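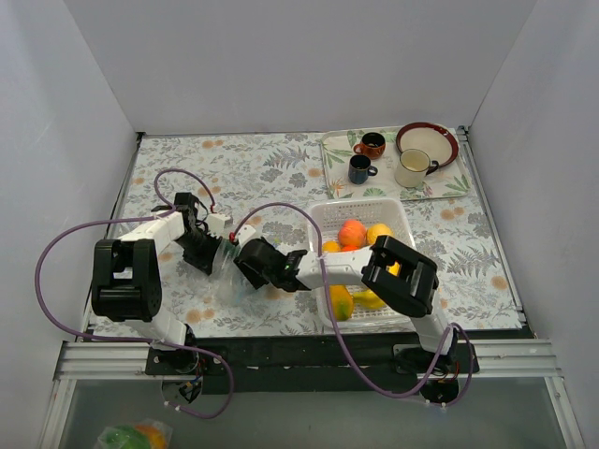

Home & Garden > Fabrics and Linens

Thread: Tablecloth sizing for a rectangular table, how much drop?

purnel_hill
I want to sew a cloth for the kitchen table instead of buying one. The table is 60 inches long. Every pattern I find gives a different drop, anywhere from 6 inches to a full foot. It will be used every day, mostly breakfast and homework. I like a fern or leaf print on a light background, with a bit of peach in it if I can find that. Cotton or something coated?

mendedtwice
Eight inches for daily use. Longer than that and it ends up in people's laps. Add 2 inches per side for a double-fold hem with mitered corners.

So with a 60 inch top and an 8 inch drop at each end you get 76 finished, and you cut 80.

Grorkidance
I'd go 9, which makes it 78 finished. An 8 inch drop looks skimpy on a bigger table. Cotton, washed and dried twice before cutting. The first one I made shrank in the length and I had to add a border.

mendedtwice
9 is fine too. I have benches, so a long drop gets caught every time somebody slides in.

oilclothfan
Coated, no question. Homework means markers and glue. You wipe it and go on with your day. I had a cotton one and washed it so often the print went gray.

Grorkidance
Coated cloth cracks along the folds and smells for a month. You also can't iron it. If the print goes gray, the water is too hot or the fabric was cheap. I wash mine cold, inside out, and the flowers still look like they did when I bought it.

oilclothfan
Mine hasn't cracked. I roll it on a tube, I don't fold it.

purnel_hill
I don't have anywhere to keep a tube, so probably cotton. Does a small leaf print hide stains better than a large one?

apaza_st
Yes, in my experience. Busy prints with gray or blue-gray in them hide coffee pretty well. Tomato sauce shows on anything light.

Watch the direction of the print. Some leaf patterns all grow one way, and half the table sees them upside down. Look for a tossed print. Also check the width of the bolt. A lot of quilting cotton is too narrow and you'll need a seam — put it off center with two narrow side panels, never down the middle.

mendedtwice
Disagree on the side panels. One seam down the middle is fine if you match the print, and it wastes less fabric.

apaza_st
It wastes less until you try to match the print.

purnel_hill
Brolell has a home decor cotton that is wide enough without a seam, so I'll get a swatch and wash it first. Going with the 9 inch drop. Do I need a special needle for the heavier stuff?

Grorkidance
A size 90 universal will do it. Go slow over the corners.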